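Bench and Bin Check, Room 502
Filled in by Wendelin Kuster
Thursday, May 13, 1999

Door and walkway — OK. Someone finally moved the Jarker boxes, so I can get to the extinguisher without turning sideways!

Extinguisher — OK. Tag is good through November.

Table — OK. Pushed on all the corners and nothing wobbled. I did wipe it down while I was there (couldn't help myself).

Metal bin — PASS WITH COMMENTS. The walls look fine to me. The floor is scuffed, and there's a ragged dark band of scratches along the bottom of the shiny sloped panel. Hsin-yi Hsu wants to know if we should sand it and I say leave it alone until I've run a gloved hand along there and felt for burrs.
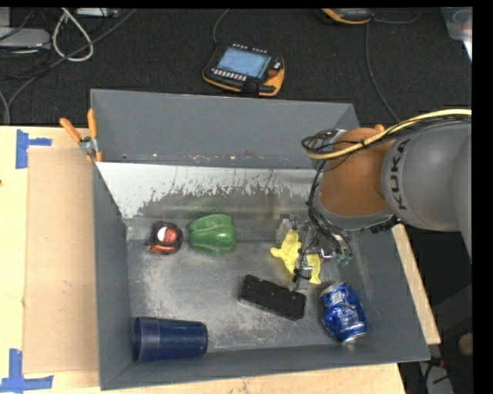 Item 5, metal bin with contents. Note wear at foot of sloped panel.

Contents of bin — NEEDS ACTION. The can is dented and crumpled, so please check it for split edges before you pick it up bare-handed. Tape measure can stay, same for the blue plastic cup. The green pepper is food and I'd like it swapped out before the weekend — we had fruit flies once already and I am not doing that again.

Gloves — LOW. One box left. I put in for more from Plekness, order 372.

Lights — OK, though the one by the sink hums.

Next check: me again, unless Hsin-yi wants a turn.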